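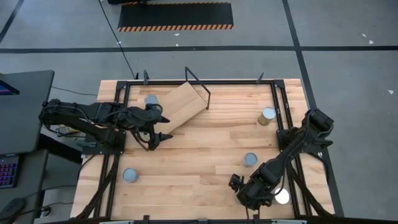
Nazmiye Keskin
Pantry and storage editor, Povcombe

Home | Kitchen | Storage | Workshop | Contact

Last updated November 2021

Sorting and stacking canned fruit on a tilted board

A tilted board is the simplest way to store cans so that the back row can be read from the front. The method below covers sorting the cans, setting the board and loading it. It suits a pantry shelf, a bench or the end of a kitchen table.

What you need

A flat rectangular board, smooth on the upper face. A prop for the high end. A damp cloth, a dry cloth and a marker. Work on a level table with enough free space to stand all the cans beside the board.

1. Sort before you set up

Take every can off the shelf and stand it on the table. Wipe the lid and the rim. Check each one for swelling, rust along the seam and dents that touch the rim, and discard any can that has them. A shallow dent in the middle of the wall is cosmetic.

Write the best-before month and year on the lid in marker. Labels tear and fade, and the lid is the part you see when looking down at a low shelf.

Group the cans by contents, then by date within each group. Keep mixed fruit separate from single fruits. Recipes usually call for one or the other, and the drained weights differ.

2. Set the board

Lay the board where it will stay and raise the back edge. The slope should be shallow. A board 418 mm long needs very little lift before the labels behind come into view. If a full can slides when you tap the board, lower it. If it rocks, the board is warped or the prop is uneven.

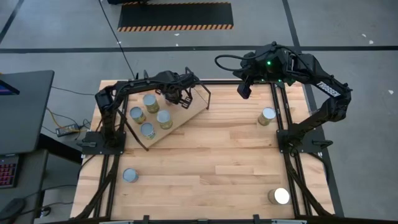 Start loading at the low end and work up. A can placed first at the top shifts the weight toward the prop and may tip the board. Leave a finger's width between cans so that each one can be lifted by its sides without knocking the next.

Stagger the positions. Cans set in straight columns hide each other's labels even on a slope; offset by half a can, they don't. Stand them upright with the label facing out, and do not stack a second layer on the board. Extra cans go on the flat, at the side.

Aoife Gilmartin, who tested the layout on the shelves at Jendivley, recommends a thin strip of non-slip liner under smooth cans. Cut it 2 cm short of the board at each end so that it does not curl over the edge. I use the Hanari ribbed liner, but any plain one will do.

3. Rotate the stock

Put the earliest dates at the low end, where the hand goes first. When a can is used, move the others down and add the new one at the top.

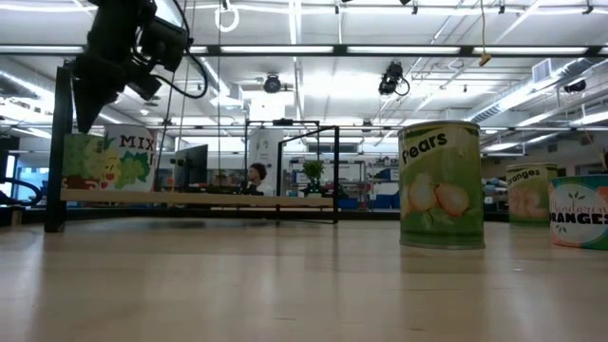
Citrus needs a closer look than the rest. Oranges and mandarin oranges are easily confused when you are reading quickly, and the segments are not interchangeable in a baked dish. Keep one of them on the board and the other on the flat. Pears can go in either place.

Keep the board out of direct sun and away from the stove. Check the prop in June, when the pantry gets its yearly clean, and replace the liner if it has hardened.

Once opened, move the fruit to a covered container and refrigerate it. Do not store it in the can.

244 shares | 2 comments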